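The Little Saucepan and the Yellow Corn
A small gallery from our table in Nindholm
By Annelies Desmet
13 November 2024

My page is mostly about old kitchen things, but in the last months I received many letters about toy food and small pans, so I give them a gallery of their own. I collect since I was a student. My catalog has now 996 entries, written by hand in two thick books, and Ans Dijkstra is slowly typing them over for me. She does it in the evening and I am very thankful.

The subject of today is modest: one saucepan with a long handle, one yellow ear of corn, and the table with the blue lines. I like modest subjects. When a page shows forty things together, I remember none of them afterwards.
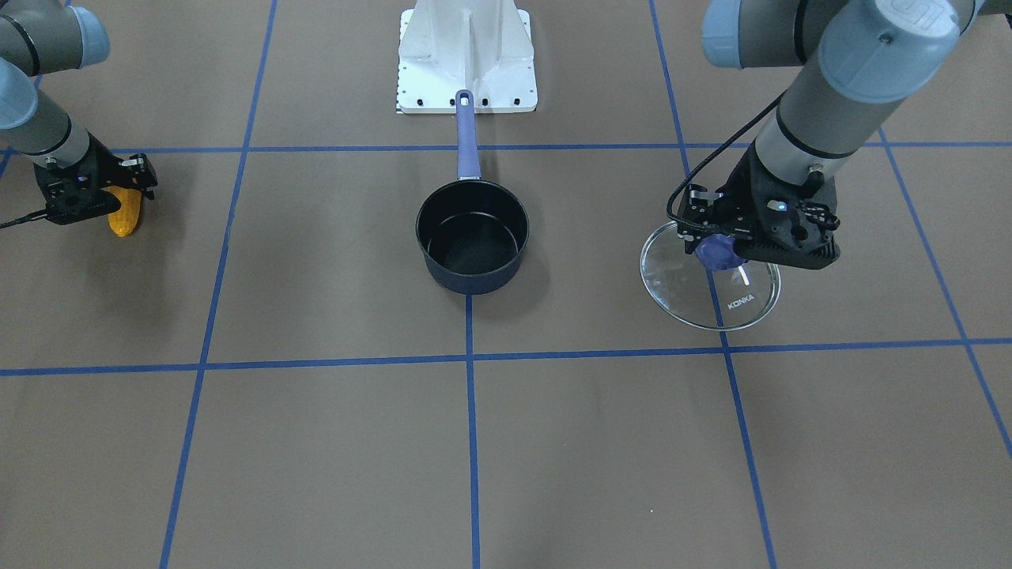 Reading time: 2 minutes

The black saucepan in the middle of the table, with its long blue handle pointing to the back. Inside it is black and glossy, with a nonstick surface, and the rim catches a bit of light. The small yellow corn is up on the left side, hanging just over the paper.

I want to say something about handles, as readers ask me about this more than about anything else. A long handle on a small pan looks a little funny, but it is a good handle. You can hold it far from the heat, and the hole near the end lets you hang it on a nail. In my mother's kitchen all the pans hung in a row beside the window, the biggest one on the left. She was strict with this order. If my brother put one back in the wrong place, she called him from the garden to change it.

For hanging pans I use the plain steel hooks from Lambrechts. They are not beautiful, but they are deep enough, and a pan does not jump off when you close the door of the cupboard. I bought a set of hooks from Flistanier in April also. Those have a nicer curve and they are a little too thick for narrow holes, so please measure before you order. The hole should be wider than the hook, with some room left for your patience.

About the brown paper: it is the best background I know for dark pans. On a white tablecloth a black pan becomes only a dark spot, and you lose the shape of the side. Brown paper is quiet and costs very little. I cut mine from a roll 95 centimeters wide, and I throw a piece away when it has grease on it. Nesrin Toprak prefers gray for her enamel collection, and for white enamel I must agree with her.

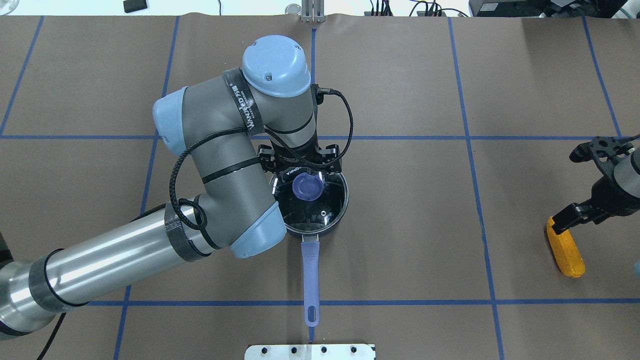
The color of a handle is also a difficult thing to write in a catalog. Blue can become violet by a window and almost gray under a kitchen lamp. I wrote "blue" for many years and then I had to correct it, because two people who read the same entry were looking for two different pans. Now I write the color that I see at noon, and behind it, between brackets, the color that I see in the evening. Freya Sugden has made a color card for this purpose with 130 small squares. I find it a little too much, but she has never sent me a wrong description, so maybe I should learn from her.

Lids I keep apart from the pans, standing upright in a rack, like plates. When a lid lies for years on a nonstick pan it can leave a ring, and you will not get it out by rubbing. If you have no rack, a folded cloth between the pan and the lid is enough.

And the corn! Toy vegetables are easy to love. Corn is my favorite because of the bumps, which make a nice shadow also when the light is poor. For cleaning I use warm water, one drop of soap and a soft toothbrush, always along the rows. Dirk Jansen from Gendport wrote to me that he uses a dry paintbrush only, and his pieces look very well, so both ways are possible.

Blue tape on the table I recommend to everybody who lays out a collection. Make the long lines first and the short lines after. Press them with the thumb from the middle to the outside, and do not pull the tape while you are pressing, or it will come up again at the ends. My lines are never completely straight and I have stopped to worry about it.
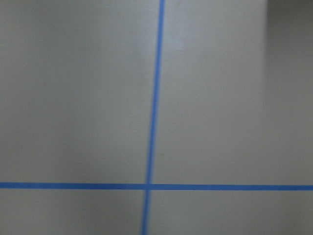
Two lines of blue tape crossing, with the plain surface on all sides.

Next time I will show the wooden spoons. If you have an old one with a flat side, please write me how long it is and what is stamped on the back.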